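트롤라(Trolla) 서비스를 쓰는 사람에게 묻다: 집에 오기 전에 집을 먼저 연습하는 로봇 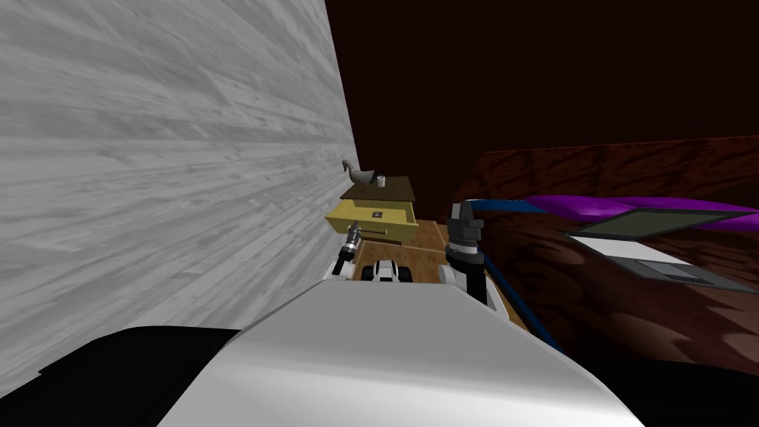
데르너(Derner)는 처음에 시뮬레이션 서비스에 돈을 내는 것이 아깝다고 생각했다고 한다. 실제 방을 하나 빌리고 가구를 몇 개 사면 되는 일인데 왜 매달 이용료를 내야 하는지, 계약 전에 회의에서 여러 번 물었다는 것이다. 지금은 의견이 조금 바뀌었다. "조금만 바뀌었다고 써 주세요." 이 말은 꼭 넣어 달라고 부탁을 받았다.

트롤라는 두 팔 로봇의 집안일 동작을 가상의 방에서 시험하는 구독형 서비스이다. 만든 회사는 케나크(Kenach)이고, 나는 이 회사의 제품을 쓰는 팀에서 담당자 한 분을 만나 이야기를 들었다. 담당자는 이름을 밝히지 않는 조건으로 인터뷰에 응했다. 오후 네 시에 시작해서 저녁 먹을 시간이 지나서 끝났다.

먼저 침실부터 물었다. 가상의 집이라고 하면 나는 부엌을 먼저 생각하게 되는데, 이 팀이 가장 오래 쓰고 있는 것은 침실 묶음이다. 노란 협탁의 서랍이 조금 열려 있고, 협탁 위에는 오리 모양 장식품과 작은 흰 컵이 놓여 있다. 침대 위에는 노트북이 펼쳐져 있다.

"부엌은 다들 합니다. 그래서 비교할 자료도 많고요. 우리 고객은 침대에서 오래 지내는 분들의 가족입니다. 협탁에서 무엇을 꺼내 주는 일, 서랍을 닫는 일, 이런 것을 먼저 해결해야 합니다. 침실은 좁고 가구가 벽에 붙어 있어서 팔이 움직이기가 어렵습니다."

서랍이 그렇게 어려운 물건이냐고 물었더니 담당자가 웃었다.

"서랍만 있으면 어렵지 않아요. 위에 컵이 있으면 어려워집니다. 서랍을 세게 밀면 협탁이 흔들리고 컵이 넘어집니다. 가상의 방에서는 컵이 넘어져도 다시 시작 버튼을 누르면 되니까, 우리 팀에서는 일부러 넘어지기 쉬운 물건을 올려놓고 시험하는 경우가 많습니다."

트롤라의 침실 묶음에는 방 배치가 54가지 들어 있다. 협탁과 침대의 위치, 나무 무늬, 이불 색깔 같은 것을 바꿀 수 있다. 이 팀은 지난 분기에 이 배치들에서 시험을 1,134회 돌렸다고 한다. 나는 성공률도 물었는데, 담당자는 숫자 하나로 말하고 싶지 않다고 대답했다. 배치마다 차이가 너무 크고, 평균을 말하면 광고 문구처럼 들린다는 이유였다. 대신 서랍 닫기에서 가장 나쁜 배치 하나를 이야기해 주었다. 35번을 시도해서 33번 실패한 배치이다.

"협탁과 침대 사이가 좁은 방이었습니다. 오른팔이 침대 테두리에 걸려서 서랍까지 가지 못했습니다. 우리는 처음에 프로그램의 문제라고 생각해서 케나크에 문의했어요. 답은 간단했습니다. 로봇 몸통을 돌리지 않고 팔만 뻗고 있으니까 그렇다고요. 조금 부끄러웠습니다."

문의에 대한 답은 빨리 왔느냐고 물었다. 그때는 다음 날 왔고, 다른 때는 일주일을 기다린 적도 있다고 한다. 한국어 설명서는 있지만 설치 부분만 번역되어 있고, 물체의 마찰이나 무게를 바꾸는 부분은 영어로 읽어야 한다. 팀에 새로 들어온 사람들이 여기에서 시간을 많이 쓴다. 나도 설명서를 빌려서 읽어 보았는데, 번역된 부분과 번역되지 않은 부분이 한 페이지 안에 섞여 있어서 읽기가 편하지 않았다.

가장 마음에 드는 기능을 묻자 담당자는 로봇의 머리 쪽 시점으로 방을 볼 수 있는 화면을 말했다. 밖에서 내려다보는 화면에서는 모든 것이 쉬워 보인다고 한다. 로봇의 자리에서 보면 흰 몸통이 앞을 꽤 가리고, 두 팔도 시야에 들어온다.

"사람은 자기 팔 뒤에 무엇이 있는지 고개를 조금 움직여서 확인합니다. 로봇에게는 그것도 하나의 동작이고, 가르쳐야 합니다. 저는 이 화면을 본 다음부터 로봇이 실수를 해도 덜 화가 납니다."

불만도 물었다. 담당자는 종이에 적어 온 것을 읽었다. 첫째는 천이다. 담요가 실제 담요처럼 구겨지지 않아서, 침대를 정리하는 동작은 이 서비스로 시험하지 않는다. 둘째는 요금이다. 침실과 욕실을 같이 쓰려면 묶음을 두 개 사야 하고, 할인이 없다. 그다음은 작은 것들이었다. 저장한 장면의 이름을 나중에 바꿀 수 없다든지, 노트북 같은 물건을 열고 닫는 각도를 한 번에 여러 장면에 적용할 수 없다든지.

다른 회사의 제품과 비교해 보았는지 궁금했다. 팀은 계약 전에 에스포지토(Esposito)의 시험판도 한 달 동안 써 보았다. 에스포지토 쪽이 화면은 더 예쁘고 빛의 표현이 좋았지만, 서랍과 문의 움직임을 직접 고칠 수 없어서 선택하지 않았다고 한다. "예쁜 방이 필요한 팀도 있을 것입니다. 카메라로 물체를 알아보는 연구를 한다면 저도 그쪽을 다시 볼 것 같습니다."

마지막으로, 가상의 방에서 잘한 로봇이 진짜 방에서도 잘하느냐고 물었다. 이 질문에는 대답이 늦게 나왔다.

"서랍은 그렇습니다. 진짜 협탁에서 시험했을 때 크게 다르지 않았어요. 컵은 아닙니다. 진짜 컵에는 물이 들어 있으니까요. 물을 넣은 컵은 아직 시작하지 않았고, 유월에 실제 방에서 따로 할 계획입니다."

팀은 구독을 한 해 더 연장하기로 했다. 다만 욕실 묶음은 사지 않고, 그 예산으로 중고 협탁과 침대를 사서 사무실 옆방에 놓는다고 한다.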